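Prernel hand-held gripper kit, reviewed after a spring of swearing
Posted by Lucinda Holloway, April 22, 2020

The box says an afternoon. I would like to meet the person whose afternoon that was. Mine took up most of the kitchen table and the goodwill of everyone who eats at it.

For those who haven't been tempted yet, the Prernel is a pair of printed fingers on a squeeze handle. You work it by hand, record what you did, and later on a robot arm is supposed to copy you. I don't have the robot arm yet. I have the hand, which is a bit like buying the saddle first.

The good. The plastic is a decent dark green, stiff where it should be, and the pivots run smoothly once you've cleaned the holes out. I had to run a drill bit through two of mine. Spares come in a bag of 500 assorted screws, which is generous, although I needed a size that wasn't in it.

The less good. Page four of the instructions tells you to fit a part that you don't meet until page nine. The handle is made for a bigger fist than mine. And the bare fingertips have all the grip of a wet bar of soap, so you'll be taping them. I used dark green tape to match, out of vanity. It creases, and the edges start to lift, but a new bit goes on in a minute and it holds far better than bare plastic.

For practice I'd recommend terry wristbands. They squash, they forgive a clumsy approach, and they don't roll under the cooker.
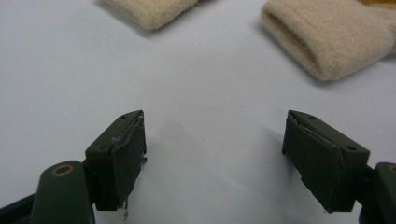 Ezekiel Lindqvist writes: I'd skip the tape and brush on a thin coat of liquid rubber instead. Two coats and the fingers won't close properly, ask me how I know. Agree about page nine.

I may try the rubber when this roll runs out. Until then it's three stars out of five, with a fourth on offer if Prernel ever puts the pages in order. Buy it if you own a file and some patience.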